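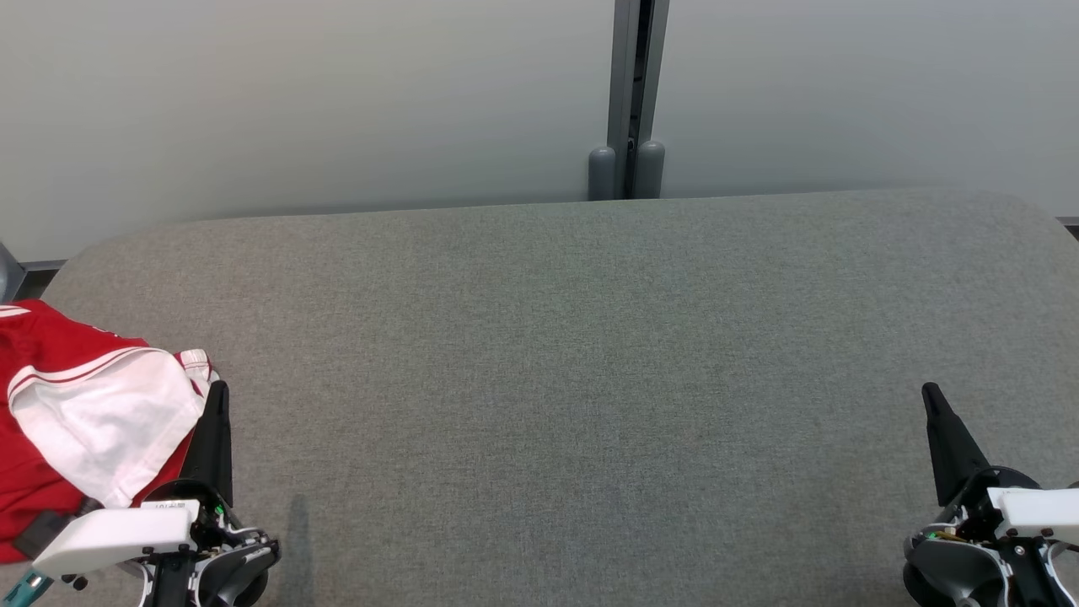 Chapter 8: Dyes and Colour Fastness

People have coloured cloth for thousands of years, and for most of that time the colour came from plants, insects and shellfish. Red was made from madder root, blue from woad or indigo. A dye differs from a paint in where it ends up. Paint sits on a surface, while a dye passes into the fibre and is held there.

How firmly it is held is called colour fastness. A dye may be fast to washing but poor in sunlight, so each kind of fastness is tested separately. 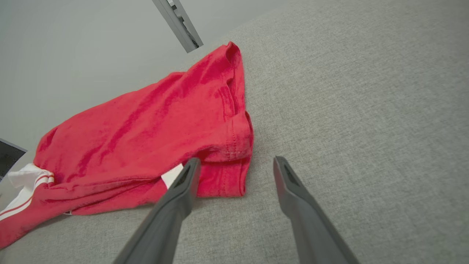
Fig. 8.1 A red T-shirt. The shade looks deeper in the creases.

Cotton is usually coloured with reactive dyes, which form a chemical bond with the cellulose in the fibre. Polyester takes up very little water and needs disperse dyes, applied at high temperature. Wool and nylon are dyed with acid dyes.

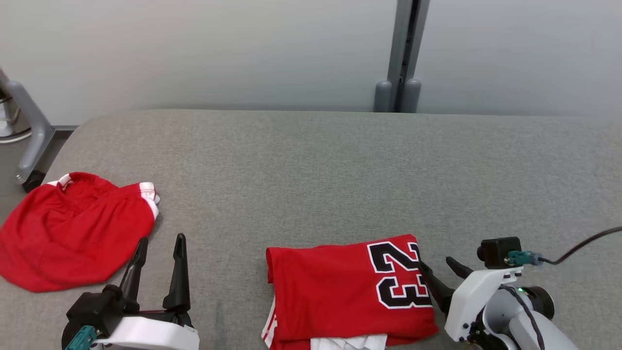 Bleeding is the movement of loose dye from one piece of cloth to another in water. It matters most where strong and pale colours meet in the same garment. Red shorts with a white waistband trim are a good case to think about, as any loose red dye can settle on the white during washing. Makers reduce the risk by rinsing dyed cloth well - often several times - before it is cut and sewn. The dye works at Damodby rinsed its reds for 12 minutes in soft water.
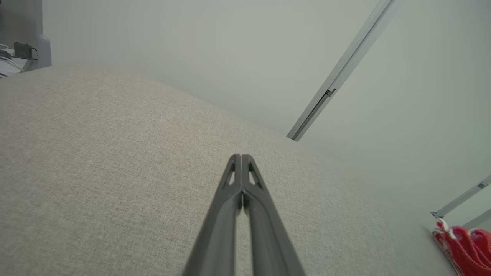 Femi Bashir holds that rinsing is given too much credit, and that most bleeding begins with a poor choice of dye for the fibre. Both views are tested in Section 8.2.

Key words: fibre, fastness, reactive dye, bleeding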